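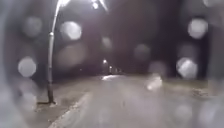

The path at night, streetlight on the left.

October, 11:40 p.m.

Karnell finally updated and I have been grinning at my phone all evening! I'd told myself I would play one match and go to bed. That was at nine.

The big thing is the new island, Brutico. You need 675 shells to unlock the harbor and I had been saving since summer, so I was in within a minute. The music alone is worth it – low drums, then a little whistle when your boats land. My first raid was a disaster (I sent the archers out in front of the shield crew, like a total beginner) but the second one went so well I yelled and scared the cat.

They fixed the crane too. It used to take forever to upgrade and now you can queue 2 jobs at once, so I set the wall and the watchtower going together and felt very clever.

Rakiya Fashola is already at 1407 trophies, which is ridiculous. I'm 84 behind her. She messaged me her base layout and it's all traps on the beach side, with the gold tucked back by the cliffs. I copied half of it. She knows, she doesn't mind, she copied mine last season.

The only thing I don't love is the new map screen. The clan button moved and I keep opening the shop by mistake.

Clan war starts tomorrow at seven. I want Okoro leveled up before then, so one more raid – a quick one – and then lights out. Must remember to charge the phone.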